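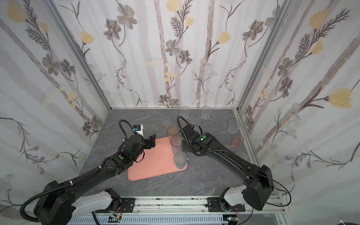
Fig. 1. Tinted and clear cups with the salmon-pink tray, floral wallpaper behind.

Handout 3: Drinkware, Trays and Serving Color
Bredon evening course in home hospitality, updated 4 August 2020

Last time we got through table linens (mostly - I owe you the napkin sizes), so tonight we're on cups. I love this part, and I will try to stop on time!

Start with tint. An amber cup, a lavender one and a green one on the same tray look like a set even though no two match, and I think the trick is that you can see through all of them. A solid mug next to them would shout. Tinted cups also let guests keep track of their own drink, so at a party I hand those out first and keep the clear ones for refills and water.

Clear ribbed cups are my workhorses. The ribs catch the light and hide fingerprints a bit, and they go with any wallpaper you throw at them, flowers included. When I helped stock the hall at Plurnell we bought 145 clear and 200 tinted, and the tinted ones were always the first to get picked up.

Now trays. Please get one with a raised rim. It doesn't have to be much of a rim, just enough that a cup sliding toward the side meets something. Rounded corners are easier to wipe too (crumbs love a square corner). 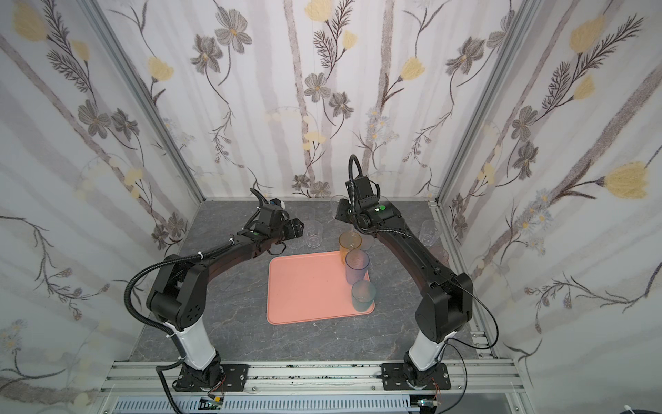
Fig. 2. Amber, lavender and green along the right of the tray, clear glasses beyond it.

A few loading habits I'd like you to practice before October:

Put the cups down by the base or low on the side, fingers away from the rim.
Look at where each base is sitting. A cup that overlaps the rim of the tray needs to be moved in before you lift.
Spread the weight across the middle. A row down one side is pretty on a table, but carry it that way and you'll feel it in your wrist.
Tapered cups are wider at the top, so leave more room between bases than you think you need.

For color, pick the tray first. Salmon pink is warm, so amber sits close to it and lavender and green stand out more. Try yours on a dark surface and again on a white cloth - mine look like different cups.

Reading: the Timmermans booklet, glassware chapter only. Skip the part on engraving unless you're curious.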